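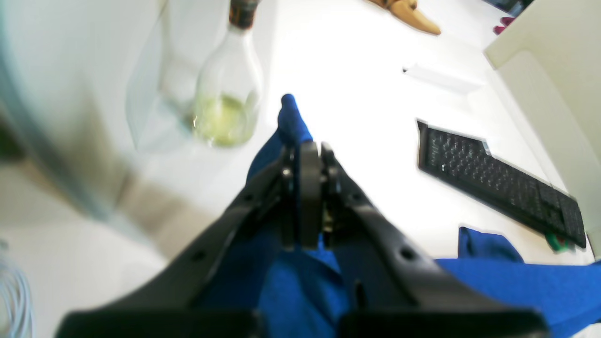 PRESS RELEASE
For immediate publication
5 February 2024

Skumix opens emergency desk for musicians who must leave their country because of their songs

The music association Skumix starts today a permanent emergency desk for musicians, singers and sound technicians who are threatened with arrest or trial for their work. The desk will help with travel documents, legal advice, a place to sleep and the first contacts with the music field in the new country. It is financed for three years by the Räsänen Fund.

In December, Skumix published an open letter asking the Nordic governments for a faster way to treat visa requests from artists in danger. The letter has now been signed by 886 musicians. Many of them play in small clubs and have never before put their name under a political text. Other signatures came from choirs, from church organists and from music teachers.

The problem described in the letter is simple to explain and slow to solve. A singer who has received a summons from the police usually has a short time to decide. The normal visa procedure asks for a work contract, bank statements and an appointment in person, often in a neighboring country. A person whose bank account is closed and whose passport is in a drawer at the police station can't bring these papers.

"We were telling people to be patient, and they were polite and waited, and during this time the door was closed," says Meriem El Sherbiny, director of Skumix. "I do not want to write such an e-mail again. The desk exists so that someone picks up the telephone on the same day and knows which form is the right one."

During the preparation, Skumix studied 44 cases in which a musician asked for help from abroad. The cases come from several countries and from very different kinds of music, from punk and rap to wedding songs. In many of them the musician did not consider the song to be political until it was named in a court paper. The names and countries are not published, as relatives are still living there.

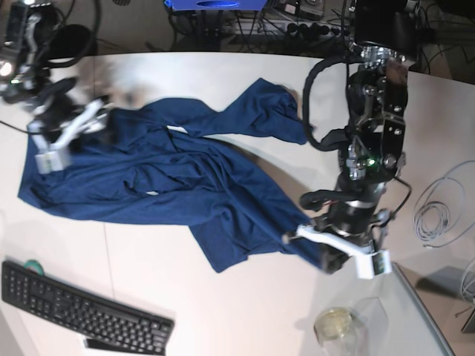

For Onni Kallio, the new desk comes late but is welcome. Musicians have been helping each other with sofas and borrowed money for as long as he can remember, he says, and this works well for one week and badly for one year. "After the first concert everybody applauds and goes home. Then you have a letter from the tax office in a language you can't read, and your drummer is in another city. I would like to see help that is still there at this point."

Kallio plays bass in the group Sovier, which will give a concert in support of the desk later this spring. The group will perform together with guests living in exile. The program will not be announced in advance, and the guests decide themselves if they wish to appear under their own name, under a stage name or behind a curtain.

What the desk will do

The emergency desk is open to persons who earn all or part of their living from music. Membership in an association or a recording contract isn't required. Requests can also be made by a family member, a colleague or a lawyer.

Each request is read by two persons at Skumix and, if the musician agrees, by an outside lawyer. The desk can pay for travel tickets, translation of court papers, medical visits and rent. It can't issue visas and it can't promise that a visa will be given. Skumix asks journalists to mention this clearly, so that false hopes are not created.

Instruments are a separate question. Many musicians leave without them, because a person at the border with a guitar case and a one-way ticket draws attention. The workshop Gulurix will lend instruments and amplifiers to newly arrived musicians and will repair damaged ones free of charge. The loan has no fixed end date.
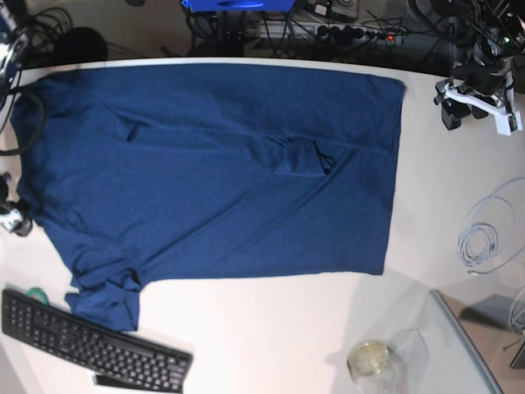 What Skumix asks from the governments

The association repeats the demands of the open letter:

- a visa category for artists at risk, with a decision in days and not in months
- acceptance of an invitation from a concert hall, festival or music school in place of a work contract
- the right to travel for concerts while the residence request is being treated
- protection of personal data, so that an application does not become known to the authorities of the home country

"These are small changes in the rules," says Meriem El Sherbiny. "They do not cost much. A concert hall can write an invitation in one afternoon. We ask only that somebody at the other end is allowed to read it."

The letter remains open for new signatures until the end of spring. It will then be handed over to the ministries responsible for immigration and culture.

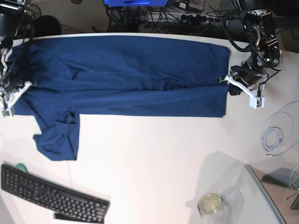
NOTES TO EDITORS

Skumix is a non-profit association of working musicians. It takes no position on the style or the quality of the music of the persons it supports.

Interviews with Meriem El Sherbiny and with members of Sovier can be arranged in English, Finnish and French. Interviews with musicians in exile are possible only in some cases and need to be agreed in writing. Please do not contact them directly through social media, even when their profile is public.

The full text of the open letter is available from the Skumix press office on request. The list of signatures is given out without home addresses.

ENDS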